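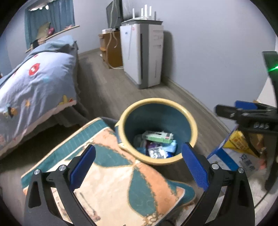 Friday, June. Chapter 6 of the Virnasbridge novel, third pass. Came in at 3907 words and went out at 2934. Most of what went was the inventory of the clerk's lodgings, which I had been defending since the first draft. Reading it aloud settled it. I was giving every object two adjectives and a history. A round bucket with a yellow rim, dark blue inside, a long white and green box on top of the little pile at the bottom: one line and the reader has it. The clerk's room gets the same treatment now. Basin, coat hook, the landlady's clock, and then he opens the letter.

Elisa Fiore's notes on chapter 5 are in. She thinks the ferry scene comes too early and that we meet the brother before we have any reason to worry about him. Agree on the brother. Not sure on the ferry — moving it means redoing the weather in two later chapters, and the flood has to stay where it is.

Dates problem, still open. In chapter 2 the schoolmaster says the bridge toll was lifted "the winter before," and in chapter 6 the clerk is still collecting it. Easiest fix is to change the schoolmaster's line. Check whether he repeats it at the funeral.

Names. Pikar is staying as the name of the mill. Kikuchi is the ship's doctor, and he needs a first appearance before page 200. At present he walks on as if we all knew him. 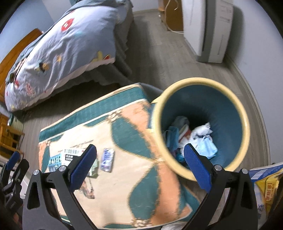 Floor by the bed: waste bin, patterned mat.

Tiziana Colombo read the new opening at the evening session. General feeling was that the first page is slow and the second is good. She suggested starting with the toll gate closing and letting the date come out in talk. Tried it after everyone left. Better, though the gatekeeper now has too much to say. Cut him to three speeches, then to two.

Dialogue in the tavern still reads as modern. Took out "okay" (how did that get past four readers) and two instances of "process" as a verb. Left the swearing alone.

To do before the next session:
Print 15 copies of chapter 6, double spaced, wide margins.
Ask Elisa for her marked copy of Susisness, she has the passage about ferrymen's wages.
Schoolmaster's line, chapter 2.
Read the funeral again with the brother in mind.
Decide on the ferry.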